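# Moving a small blog to a new host, old links now broken. Redirect everything or let them go?

Tags: website, redirects, moving hosts, upholstery blog

Posted June 2022 by **tackstrip**

I run a small site on reupholstering chairs and footstools. It started on Vornance, the free blogging service, and I moved it to a paid plan at Hellwig this spring because Vornance kept putting its own banner over my pages. The move was mostly fine. The text came over and the pictures came over, apart from the captions, which I am retyping by hand.

The trouble is the addresses. At Vornance every post had a date in its address, so a post on webbing would be under the year, then the month, then the title. At Hellwig the posts only have the title. I like the new way better and I do not want to go back to dates. But every link I ever gave anyone has the old form, and so do the links between my own posts. I own the domain name and it points to Hellwig now. When someone follows an old link they get the 404 page.

I have 100 posts. Thirteen of them get nearly all the visitors. The rest are things like notes on a tack hammer or a list of shops that have mostly closed.

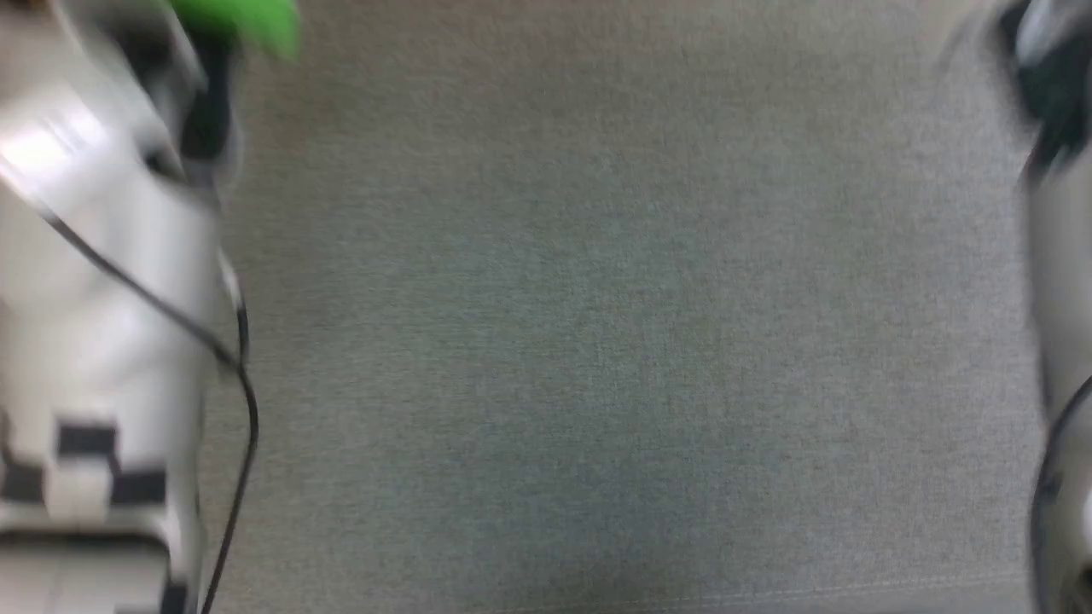

My most visited post is the one on choosing cover fabric, and people link to it from other forums, so that one matters most to me. It has a long section on plain weaves and why a mottled cloth hides wear better than a solid color. A gray like this one, with light and dark threads mixed all through it, is the sort of thing I recommend in that post for a seat that gets daily use. I also have a companion post on topstitching that the fabric post links to in two places, and both of those links are broken at the moment. I fixed them once in the editor and then restored a backup for another reason and lost the fix.

What I would like to know:

- Do I need a redirect for all 100 posts or can I do the thirteen and forget the rest?
- Is there a way to do it with one rule in place of a long list? Hellwig has a box called "Redirects" in the control panel with an old address on one side and a new address on the other. There is also a check mark for "pattern" which I have not touched.
- Should I change the links inside my own posts too, or will the redirects take care of those?
- There is a choice between "permanent" and "temporary." I assume permanent but I would like to be sure before I click it.

I am comfortable with copying and pasting code if someone tells me where to put it. I am not comfortable with writing it.

---

**bedcombe_webmaster**

I look after the site for the Bedcombe allotment society and we made the same change, dates to no dates, so most of this is from doing it.

You can do the whole thing with one pattern rule as long as the title part of each address stayed the same. Check this first. Open three or four of your old posts in the Vornance dashboard, if you still have access, and compare the last part of the address with the new one at Hellwig. If the old one ends in `choosing-cover-fabric` and the new one ends in `choosing-cover-fabric`, you are fine. If some of them were shortened or had a number added on the end, those will need their own line.

Some control panels write the pattern differently, but on ours the old side was:

```
^/[0-9]{4}/[0-9]{2}/(.+)$
```

and the new side was:

```
/$1
```

In plain terms, the old side says "four digits, a slash, two digits, a slash, then anything." The part in parentheses is remembered, and `$1` on the new side puts it back. Turn on the pattern check mark or it will treat all of that as an ordinary address and match nothing.

If your Vornance addresses ended in `.html`, use this for the old side:

```
^/[0-9]{4}/[0-9]{2}/(.+)\.html$
```

Leave the new side as it is.

Now the order. If you need single lines for a few odd posts, put those above the pattern rule. On our host the list is read from the top and the first match wins. I had it the other way round at first and could not work out why my single lines were being ignored.

About permanent or temporary: set it to temporary while you test. Browsers remember a permanent redirect, so if you make a mistake you will keep being sent to the wrong place even after you have corrected the rule, and you will think the correction failed. Once the old links all go where they should, change it to permanent and leave it. Search engines treat permanent as the signal that the page has moved for good, which is what you want.

Testing steps:

1. Save a copy of whatever is in the redirect box now, even if it is empty except for one line.
2. Add the rule as temporary.
3. Open a private window and paste in an old address.
4. Try one from each year you were posting.
5. Try an address you know never existed. It should still give a 404. If it lands on your home page, something is too broad.
6. Switch to permanent.

Do change the links inside your own posts. The redirects will catch them, but each click then makes an extra trip, and if you ever leave Hellwig you will have to rebuild the rules before your own site works again. With 100 posts I would use a search and replace tool and not do it by hand. Take a backup before and a backup after, and label the second one. Going by what happened with your topstitching links, the after backup is the one you are missing.

One thing you did not ask about is pictures. Other forums sometimes link straight to a picture and not to the page it is on. If your pictures were in a dated folder at Vornance, the rule above may catch them too and send them to the wrong place. Look at one old picture address before you switch to permanent.

---

**quiltback**

Just do the thirteen. I have moved hosts twice and never redirected anything and people found me again. If nobody has read the tack hammer post in a year it does not need a redirect. You could also make a nice 404 page with a search box on it.

Vostuvum has a plugin that does redirects automatically. I have not used it at Hellwig so I don't know if it works there.

---

**plainhem**

I agree with most of the long answer and would add a few things.

The 404 page with a search box is worth doing as well as the redirects. There will always be somebody with a mistyped link. Put your thirteen busy posts on it as a plain list under the search box. It took me an evening.

I would not skip the other posts, though. Once the pattern rule is in, it covers all of them for the same work, so there is nothing saved by leaving them out. Doing only thirteen would mean typing thirteen lines, and that is more effort than the one rule.

On the Vostuvum plugin: it does the job, but it keeps its list inside its own settings and not in the host's panel. If you turn the plugin off, the redirects stop. I ran it and the host's own rules at the same time for a while, and a few pages sent visitors back and forth until the browser gave up with a "too many redirects" message. Pick one place and keep them all there.

Also check category and archive pages. On my old blog there was an address for each month, with only the year and month in it and no title. The pattern above won't match those because it wants something after the second slash. I sent mine to the main list of posts with a second rule:

```
^/[0-9]{4}/[0-9]{2}/?$
```

New side:

```
/posts
```

Change `/posts` to whatever your list is called.

For the forums that link to your fabric post, it is worth asking them to update the link if the post can still be edited. Most can't after a certain time. Two of mine were changed and the rest still go through the redirect, with no complaints so far.

---

**tackstrip**

Thank you. The title parts did stay the same, except for two posts where Hellwig had cut a long title short. I put those on their own lines at the top. My old addresses did end in `.html`, so I used the second version of the rule.

The fabric post opens from the old link now, and so does the topstitching one. The made-up address still gives a 404. I have it on temporary for the moment and will change it after I have looked at the picture folders. Month pages are on my list for after that.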